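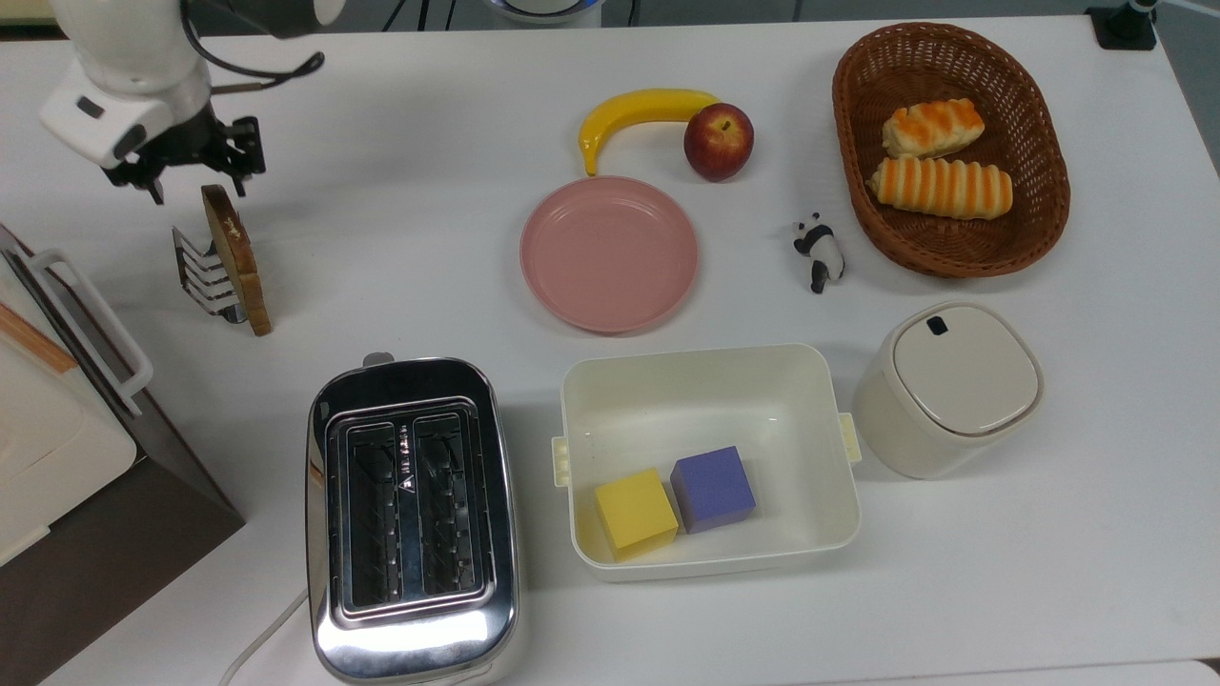

Self-service breakfast counters at Hutside residences are to be set up in the same way on every floor, so that residents and staff can find each item without searching. This page explains how to arrange the toast station and how to leave it after use. The principal pieces are a two-slot toaster, a toast rack, plates and an open container. A small wire rack, such as the chrome one holding a single upright slice, takes up little space and keeps toast off the tabletop. One pink plate with a raised rim is enough for a single place setting.

Before you begin

Clear the table and wipe it with a damp cloth. Dry the surface fully before any electrical appliance is placed on it. Check that the toaster is unplugged and has cooled.

Setting up the station

1. Place the toaster on a level part of the table, with at least 30 centimeters of clear space above the slots. Do not place it under a shelf or curtain.

2. Lead the cord toward the outlet by the shortest safe path. The cord must not cross the slots or hang over the front edge of the table.

3. Check the rating plate under the toaster. Floor circuits at Hutside allow 900 watts for this station, and an appliance rated higher must be referred to the building office.

4. Set the toast rack within easy reach of the toaster, with the plate beside it.

5. Keep the container open during breakfast hours and close it afterward. Small articles left on the table may be collected in it – food may not.

6. Put fresh fruit near the plate, away from the hot metal of the toaster.
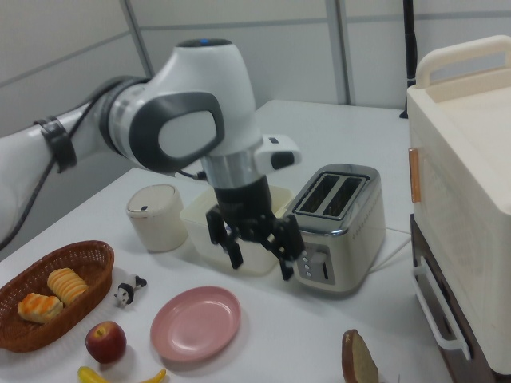 How often should the crumb tray be emptied?

Empty it at the end of each breakfast period, once the toaster is unplugged and cool. Slide the tray out, tip the crumbs into the waste bin and wipe the tray with a dry cloth. Never turn the toaster over and shake it, as this can bend the wire guards inside the slots.

Closing the station

Wash the rack and plates in warm soapy water and let them dry before they are put away. Wipe the outside of the toaster with a soft cloth – no scouring pads on polished metal. Coil the cord loosely.

Faults are to be reported to Wim Mulder at the building office, extension 3682. Please give the floor number and leave the appliance unplugged until it has been inspected.

Page last revised 12 July 2026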